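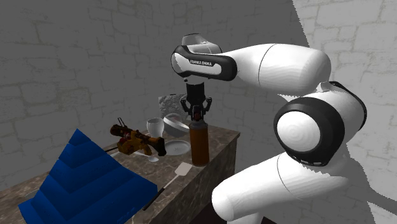
**N.º 50 · página 9**

## Travão de força falha em 636 de 1.000 descidas simuladas, e o erro já tem nome

A equipa de manipulação da Prinano suspendeu em maio os ensaios virtuais da tarefa da bancada, depois de descobrir que a paragem por excesso de força não disparava quando devia. Na última série completa, o braço simulado continuou a empurrar para baixo em 636 das 1.000 tentativas de pegar na lata de spray. Tudo se passou dentro do simulador Gurport e nenhum braço físico chegou a receber o programa.

A tarefa parece simples e é um prazer vê-la correr! A garra desce na vertical sobre o topo da lata, de pé numa bancada de pedra castanha, com loiça, uma espátula e outros objetos espalhados pelo resto do tampo. Se os dedos encontram resistência antes da altura prevista, o controlador tem de parar e recuar. Foi esse recuo que faltou.

Quem deu pelo problema foi Yolotzin Cisneros, ao rever os registos já ao fim da tarde. As tentativas estavam marcadas como concluídas, mas a curva da força não batia certo com a posição do pulso: a garra já estava encostada ao bocal e o motor continuava a pedir descida. «Fiquei colada ao ecrã», contou ao boletim. «É um erro feio, daqueles que num laboratório partem coisas, e apanhámo-lo num sítio onde não se parte nada.»

A origem estava no Skurlow, o módulo que traduz os limites de segurança para o simulador. Uma atualização passou a ler o limite de força no referencial da base do braço, enquanto o sensor continuava a responder no referencial da garra. Com a garra na vertical, os dois eixos apontam em sentidos opostos, o valor chegava com o sinal trocado e o travão via folga onde havia contacto. Nas restantes tentativas a descida terminou antes de haver força que chegasse ao limite, e por isso o defeito passou despercebido em séries mais curtas.

A correção cabe numa linha. O que entusiasma a equipa é o que veio atrás dela: um teste novo, que encosta a garra de propósito a um bloco rígido e exige a paragem antes de qualquer série começar. Se o braço não parar, a série não arranca. O teste corre também com a garra inclinada, posição em que o erro de sinal seria mais difícil de notar (e em que, segundo Cisneros, ainda pode haver surpresas).

O grupo Hinojosa, que usa o mesmo módulo para tarefas de arrumação, foi avisado no próprio dia e voltou à versão anterior. Quem tiver o Skurlow atualizado deve fazer o mesmo até sair a versão corrigida, e convém repetir as séries em que haja contacto por cima. Os resultados de pegas laterais estão a ser revistos à parte.

Os ensaios da bancada recomeçam assim que o teste de contacto passar em todas as inclinações. Os registos da série com falhas ficam guardados no arquivo do projeto, com as curvas de força e posição, e podem ser pedidos à equipa de manipulação.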